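Mosora Center for Manipulation Practice
Careers and Participation

Practice and Safety Lead, Handheld Demonstration Program
Also on this page: call for members of the Operator Review Panel

Reference: 2661
Position type: Full time, on site
Reports to: Maritza Inga, Director of Operations

The Mosora Center records manual tasks performed with handheld grippers and prepares the recordings for use in robot learning. We are seeking a Practice and Safety Lead to maintain the written rules under which this work is carried out. We are also inviting experienced operators, from within the Center and outside it, to join the panel that reviews those rules. 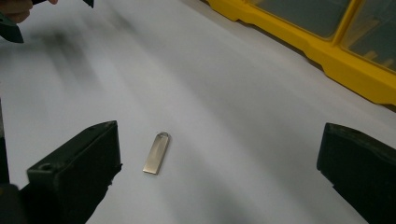 Tabletop work with a small item and a parts organizer.

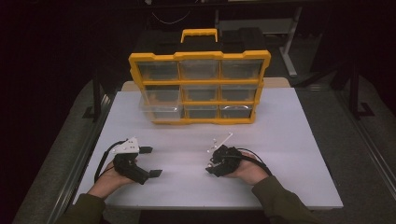 About the position

The Center's Operator Code sets out how a work surface is prepared, how grippers are held and put down, how long a person may work without a break, and what is done with a recording when something goes wrong. The Code was first written for a small group working at one table. It is now used by three teams, and parts of it have been interpreted differently by each. The Practice and Safety Lead will be responsible for one current text, for training staff in its use, and for checking that daily work agrees with it.

The person appointed will spend a good part of each week at the tables. Applicants who are looking for a purely administrative position should be aware of this before applying.

Duties

Maintain the Operator Code and its annexes, record every change, and withdraw old copies from the work areas.

Train new operators and confirm in writing that each has completed the introductory course before working alone.

Observe sessions at all tables and report the findings to team leads within two working days.

Keep the incident and near-miss register. Entries include pinched fingers, dropped grippers, damaged cables, wrist or shoulder discomfort, and any case in which a session was stopped by an operator.

Review task instructions before they are released, with attention to reach, repetition, grip force, and the handling of small metal items.

Advise on the wording of consent forms and on the treatment of recordings in which personal belongings, screens, or faces may appear.

Serve as secretary to the Operator Review Panel.

Rules currently in force

Applicants will be asked about the following provisions at interview. They are reproduced from the working edition of the Code.

2.1 Before a session, the operator checks that both grippers open and close fully, that mounting parts are secure, and that cables have enough slack for the whole task.

2.2 Cables are routed so that they do not catch on the table, its supports, or the operator's sleeves.

2.3 Only the items named in the task instruction are placed within the working area. Spare items are kept in a closed container off the table.

2.4 Storage media used as task objects must be blank and must be entered in the object list. No operator may bring a personal device for this purpose.

3.1 An operator may stop at any time. No reason is required, and the stop is not counted against the operator.

3.2 Continuous work with handheld grippers is limited to 50 minutes. The break that follows is taken away from the table.

3.3 Failed attempts are kept and marked as failed. They are not deleted or repeated under the same session number.

3.4 A person other than the operator may reach into the working area only after the operator has said "clear" aloud.

4.1 Containers with drawers or lids are inspected for cracked plastic and sharp edges before each day's use.

4.2 Grippers with worn or loose fingers are reported to the equipment desk. The equipment desk decides whether they may remain in use.

Section 3.3 is under revision. Two of our teams have asked for a separate mark for attempts that succeeded but departed from the task instruction, and the successful applicant will be expected to bring forward a proposal during the first four months.

Required qualifications

A degree or equivalent work experience in occupational safety, ergonomics, industrial engineering, quality management, or a related field.

At least four years of experience in a laboratory, workshop, or production setting in which written procedures were followed by other people.

Demonstrated ability to write short, clear instructions in English. A writing sample of no more than 400 words is part of the application.

Ability to work standing for part of the day and to carry out the same manual tasks that operators perform. Adjustments are available on request.

Preferred qualifications

Experience with robot teleoperation, motion capture, or the collection of demonstration data.

Training as an internal auditor.

Working knowledge of privacy practice for video recordings of people at work.

Familiarity with risk assessment for collaborative robots. The handheld program does not use powered arms, but the Code is also read by the staff of our Daltell laboratory, where such equipment is installed.

Conditions of employment

The position is based at our Hailu Street building. Core hours begin at 9:30 a.m. The appointment is permanent after a six-month introductory period. The Center offers health coverage, paid leave, and an annual allowance for professional training. The salary band is sent to all applicants with the acknowledgment of their application.

Call for members: Operator Review Panel

The panel meets four times a year to read proposed changes to the Code and to comment on them before they take effect. It has no part in staff assessment. The current chair is Irfan Bukhari, and the operators' representative is Jennylyn Gatchalian.

We invite applications from persons who have worked with handheld or teleoperated grippers in any organization. Technical publications are not required. We particularly welcome people who work left-handed, people with smaller hands, and people who have returned to manual work after an injury, as several provisions on grip and reach were drafted without their advice.

Members from outside the Center receive a fee for each meeting, and travel costs are repaid. Papers are sent two weeks in advance. New members begin their term in November and serve for two years, with the possibility of one renewal.

Members are asked to declare any paid work for a maker or seller of grippers. Such work does not exclude a person from the panel, but the member will not take part in decisions that concern the product.

How to apply

Applications for the position should include a résumé, the writing sample, and the names of two references. The writing sample should be an instruction for a simple manual task of the applicant's own choice, written for a reader who has never performed it. Please do not send confidential procedures belonging to a current or former employer.

Applications for the panel should consist of a letter of one page describing the applicant's experience and any provision above that the applicant would wish to see changed.

Both should be submitted through the Sillusora applicant portal under reference 2661, with the word "Position" or "Panel" in the subject field. Paper applications may be left at the reception desk.

Selected applicants for the position will be invited to a half-day visit. The visit includes an interview with Maritza Inga and Emil Lehner, a period of observation at one of the tables, and a short written exercise based on what was observed. Applicants will also be given the opportunity to use the grippers. Performance with the grippers is not scored.

Questions about duties may be addressed to Emil Lehner, Head of Handheld Programs. Questions about the portal, access to the building, or adjustments during the selection process may be addressed to Shoaib Swati in the personnel office.

The Mosora Center considers all applications without regard to race, religion, sex, national origin, age, disability, or any other status protected by law. Application papers are kept for the length of the selection process and are then destroyed unless the applicant has asked in writing to be considered for later openings.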